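Sombridge Methods Pages
Checking wrist views before training a grasp model

This page sets out how to screen wrist-camera recordings for the Vusivden grasping study. It assumes that the arm has been calibrated and that recordings have been copied to the Clorska folder.

1. Open each recording and note when the fingers begin to close.
2. Keep 18 frames before that moment and 33 after it.
3. Mark any frame in which leaves or flowers hide the grasp point.
4. Set aside recordings with more than 2 marked frames in a row.
5. Stop when 70 recordings have passed, then run the Stougaard script with its default settings.

Curved leaves seen at close range are often labeled as background.
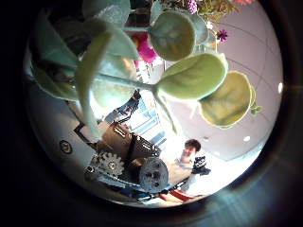 Labels should therefore be corrected by hand before the script is run a second time. Save both sets of labels, as the final report compares them.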